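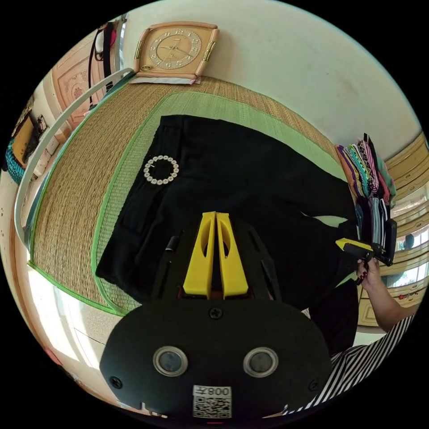 Can a Machine Fold Your Laundry Yet? Kumitz Opens Its Kultness Chores Study and Gives a Straight Answer

FOR IMMEDIATE RELEASE
6/26/20

BOTURA – Hi, I'm Kerstin Wikström, I run the household work program at Kumitz, and I'm told a press release is supposed to put the news in the first paragraph. So: today we're opening up the first round of Kultness, our study of whether machines can take over ordinary chores at home and on the shop floor. We're publishing the task list, the scoring sheets and our notes, free for anyone who wants them. And the short answer to the big question is no, for most chores, and sort of, for a few, and I'd love to tell you about both!

I'm writing this one myself. The usual way is for somebody to write it for me and put a quote in my mouth about being thrilled. I am thrilled (I really am, I've been waiting to talk about this for ages), but I'd sooner spend the space on socks and shelves.

What Kultness is

Kultness is a list of 57 chores. Some are from the home: folding a shirt, making a bed, wiping a counter, pairing socks, getting the last things out of the bottom of a hamper. Others are from small shops, like putting stock back on a peg, bagging an order or hanging a jacket so it faces the same way as its neighbors. Each chore gets a starting setup and a plain description of what "done" means, written so that a person who has never seen a robot can judge it. We argued over those descriptions more than anything else in the project. Try writing down what a folded towel is. Then hand it to someone from another family and watch them fold it in thirds.

The second part is the demonstrations. People do the chores in regular rooms using hand-held grippers, two stubby fingers on a body you hold like a tool, and we record how it goes. The first round has 3,000 of those demonstrations in it. Then we let our arms at the Botura lab learn from the recordings and have a go at the same chores themselves, and the same scoring sheet is used for everybody.

If you've never tried to handle clothes with a pair of grippers, I can't recommend it enough. I consider myself a decent folder. The first time I picked up the pair with the yellow fingers I spent an embarrassing stretch of my morning chasing a sleeve across the floor. You lose your fingertips, basically. You can pinch and you can push, and that's your whole vocabulary. Feeling whether you've got one layer or two? Gone. Smoothing with the flat of your hand? You end up dragging the closed tips across the cloth and hoping.

But people get good at it! That was the first thing that made me sit up. After some practice our demonstrators were folding shirts I'd have been happy to put in my own drawer. Which tells you something useful: two simple fingers are enough hardware for a fair amount of housework, provided there's a human brain doing the steering. The steering is where the trouble is.

Where the machines stand

Of the 57 chores, our arms finish 16 well enough, often enough, that I'd call them working. Most of those are what I think of as pick-and-put jobs. A cup goes from the table to the tray. A box goes on the shelf. A rolled pair of socks goes in the drawer (somebody else has to roll them). Stacking washcloths that are already flat made the list too, and I will admit there was cheering in the lab over that one.

Then there's everything made of cloth that isn't already flat. A box looks like a box whichever way it lands. Drop the same T-shirt twice and you've got two different problems. Towels are the friendliest because they only have four corners and they don't care which side is up. Shirts are harder, and anything with straps is a bad day.

Dark clothes deserve a paragraph of their own. Lay a black garment down and try to find the seam, the pocket and the edge of the hem from a camera's point of view. It's a big dark shape with hardly any shading to go on, and the arm will happily grab the middle of it thinking it's found a corner. A person just feels for the edge. And then clothes come with stuff on them! Buckles, zippers, a round rhinestone ornament sitting right there on the cloth. Sparkly things throw bright little spots of light, and our software loved them at first, it would go for the shiny bit every single time, like a magpie. We've gotten it to leave them alone on most tries. Whether you should fold so the ornament ends up on top or tucked inside is a question I have put to several colleagues and gotten several answers.

The room matters too, more than I'd guessed. A lab table is one color, with even light. Homes have woven mats with patterned lines running through them and sunlight coming in across half the floor, and there's a bed on one side and a pile of folded things on the other that you're not supposed to knock over. A person tunes all that out. For the arm, every one of those lines could be the edge of a sleeve until it's learned better. This is exactly why we wanted demonstrations from rooms people live in. Scores on the folding chores dropped sharply when we moved from our tables to home-style rooms, and they came back up, part of the way, once the home recordings went into the training.

The shop floor is a little easier

Shops have it better, and I'll say so even though the household half is my baby. Stock repeats. The shelf is where it was yesterday. Someone has already decided which way the label should face. Five of our working chores come from the shop list, and they're the steadiest of the bunch.

Deng, who leads our shop-floor side, wants me to add that "easier" doesn't mean ready. Fair enough. Restocking a peg works nicely until a customer hangs something back on the wrong one, and customers do that all day long. Refolding a display table after people have been through it is a home laundry problem in nicer lighting, and we can't do that yet either.

Speed is the other thing. I get asked about it constantly, and the answer is that the arms are slow. A person with bare hands beats them on every chore on the list. A person with hand-held grippers beats them on nearly all of it. If you're picturing leaving the house with a heap of laundry on the floor and coming home to tidy stacks, please keep picturing it, I do too, but don't sell the ironing board.

What I'd like to see happen

The reason we're opening up the task list is that I'm tired of watching folding videos (ours included!) where you can't tell how many tries it took. Our scoring sheet asks for the misses as well as the hits. If an arm folds one shirt beautifully and wads up the next few, the sheet says so. I'd be delighted if other labs ran the same chores and told us we'd been too generous, or too strict, or that our definition of a made bed is ridiculous. I've already heard that last one from my mother.

I'd also like more kinds of clothes. The first round leans on plain stuff, and people's closets don't. The next round will have more dark fabrics, more trim and hardware, more slippery things, and mixed piles where the first job is figuring out what you're looking at. We plan to start collecting in August.

What's available

The Kultness first-round package has the full list of 57 chores with setups and "done" descriptions, the scoring sheets, our results for every chore including the ones where we scored zero, and my notes, which are long and in places a bit grumpy. The recordings are available to research groups on request, after a short agreement about how they'll be used. There's no fee for any of it. If you're a teacher and you'd like to use the scoring sheets with a class, go right ahead, you don't need to ask.

Reporters are welcome at the Botura lab. Bring an item of clothing you think will beat us. It most likely will, and you can try folding it with the grippers yourself afterward. Please wear sleeves you can push up.

About Kumitz

Kumitz develops and tests machines for everyday manual work in homes and small shops. The company's lab is in Botura. Kultness is its open study of household and shop-floor chores.

Media contact

Kerstin Wikström
Household Work Program, Kumitz, Botura
Requests for visits, interviews and the first-round package can be sent to me through the Kumitz press desk. Put "Kultness" in the subject line and it'll land on my pile.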